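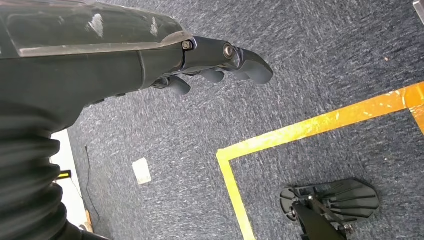 # Copias de seguridad con Pakalo: preguntas frecuentes

Estas respuestas se aplican al cliente de escritorio de Pakalo en los portátiles gestionados por Lekov. Los servidores siguen un procedimiento distinto, documentado en la guía de administración.

## Cobertura y capacidad

### ¿Qué carpetas se copian?

Por defecto, el perfil del usuario completo: Documentos, Escritorio, Imágenes y la configuración de las aplicaciones. Se excluyen la carpeta de descargas, las cachés de los navegadores y las imágenes de máquinas virtuales. Para añadir una ruta externa al perfil hay que editar la política local en *Preferencias > Rutas*. Las rutas de red no se admiten.

### ¿Cuál es la cuota por equipo?

700 GB, medidos después de la deduplicación y la compresión. El valor que muestra el explorador de archivos no coincide con el que contabiliza el servidor. El dato válido es el de la pestaña *Uso*.

### ¿Cuántas versiones se conservan de cada archivo?

Tres. Al guardarse la cuarta se elimina la más antigua. Los archivos borrados en origen mantienen sus versiones hasta la siguiente purga, que se ejecuta en marzo y en septiembre.

## Red

### ¿Qué puerto hay que abrir?

El 3304/TCP de salida. El cliente no acepta conexiones entrantes. Si el equipo está detrás de un proxy con inspección TLS, el nodo debe figurar en la lista de excepciones; de lo contrario, la negociación falla con el código `E_CERT_CHAIN`.

### ¿A qué nodo se conecta mi equipo?

El nodo primario es Vilela. Drudham es la réplica y solo admite operaciones de lectura - sirve para restaurar, pero no para subir copias nuevas. El cambio a Drudham es automático tras 3 intentos fallidos contra el primario. La vuelta a Vilela se produce al reiniciar el servicio.

### ¿Se puede limitar el ancho de banda?

Sí, en *Preferencias > Red*. El límite se aplica a la subida y no afecta a las restauraciones. Un valor de cero equivale a «sin límite», no a «detenido». Para detener la copia debe usarse *Pausar*. 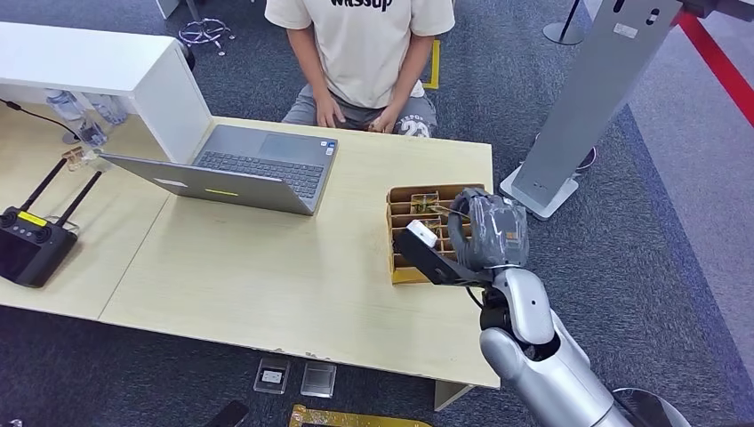

*Nuria Etxaniz*

## Programación

### ¿Cuándo se ejecuta la copia?

La copia incremental arranca a las 13:00. Si el equipo está apagado o suspendido a esa hora, se lanza en el siguiente inicio de sesión. La primera copia es siempre completa y conviene hacerla por cable.

### ¿Puedo cerrar la tapa durante una copia?

La suspensión interrumpe la transferencia sin dañar el repositorio. Los bloques ya confirmados no se vuelven a enviar. El bloque en curso se descarta y se transmite de nuevo al reanudar.

### ¿La copia funciona con batería?

Por debajo del umbral configurado en *Energía*, el cliente aplaza la tarea y la marca como `DEFERRED`. No es un error y no genera aviso.

## Restauración

### ¿Cómo recupero un solo archivo?

1. Abra el cliente y seleccione *Restaurar*.
2. Localice el archivo por ruta o por nombre.
3. Elija la versión en el desplegable de fecha.
4. Indique una carpeta de destino.

Si el destino es la ubicación original, el cliente solicita confirmación antes de sobrescribir. Los permisos se restauran únicamente en volúmenes NTFS, APFS y ext4.

### ¿Puedo restaurar en un equipo distinto?

Sí, siempre que el equipo nuevo esté registrado con la misma cuenta. Se necesita además la clave de cifrado, generada durante la instalación. Lekov no guarda copia de esa clave y no puede regenerarla. Sin ella, los datos del repositorio son irrecuperables.

### La restauración termina con el estado `PARTIAL`. ¿Qué significa?

Que uno o varios archivos no se han podido escribir en el destino. Las causas habituales son una ruta demasiado larga, un archivo abierto por otro proceso o falta de espacio. El registro detalla cada archivo omitido. Tras corregir la causa, basta con repetir la operación con la opción *Solo pendientes*.

## Registros y soporte

### ¿Dónde están los registros?

- Windows: `%ProgramData%\Pakalo\log`
- macOS: `/Library/Logs/Pakalo`
- Linux: `/var/log/pakalo`

### ¿Qué debo adjuntar a una incidencia?

El archivo generado con `pakalo diag --full`, la versión del cliente y la hora del fallo. El diagnóstico incluye nombres de rutas, pero no contenido de archivos ni claves. No envíe la clave de cifrado por ningún medio.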